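Pledthorpe Newcomers and Visas Working Group
Minutes of the January meeting, 7:00 p.m., Flosgate Hall upper room

Present: 9 members, plus two observers from the Kemppainen resettlement office. Apologies were received from the Dretura branch, which sent its notes in writing.

1. Minutes of the last meeting
Agreed with one correction. The deadline for sponsor letters was the end of the month, as printed on the form.

2. Visitor visa refusals
The chair opened with very good news – the letter asking for written reasons whenever a visiting speaker or performer is refused entry now has 183 signatures! We had hoped for half that. The draft asks for three things: reasons in writing, a named office to contact, and a chance to reply before tickets have to be refunded. Members liked the plain wording a lot. One member felt the second paragraph still sounded cross and offered to soften it. Agreed to send it once that is done.

There was a lively talk on whether the letter should mention particular cases. Decided no, by 7 votes to 2. The two against asked for this to be recorded, and it is.

3. Drop-in evenings
The autumn drop-ins saw 83 people, most with questions about family visits and student extensions. What a turnout for a new service! Flosgate Hall can give us the same slot through spring. The Kemppainen observers offered to share their checklist of supporting papers, and this was gladly accepted. The reminder sheet needs the new fee on it before the next session.

4. Notes from Dretura
Dretura would like a joint evening on appeals. Warm support all round. The secretary will reply with dates – probably March, if the hall is free.

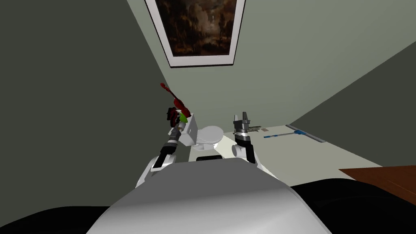
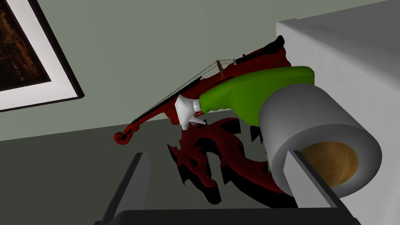
5. Any other business
Kemppainen asked whether the letter could also cover visas canceled after they have been granted, as those travelers often have flights booked and the least time to respond. The chair agreed this was a gap, and a sentence will be added before it goes out.

Next meeting in February, same time. Meeting closed 8:40 p.m.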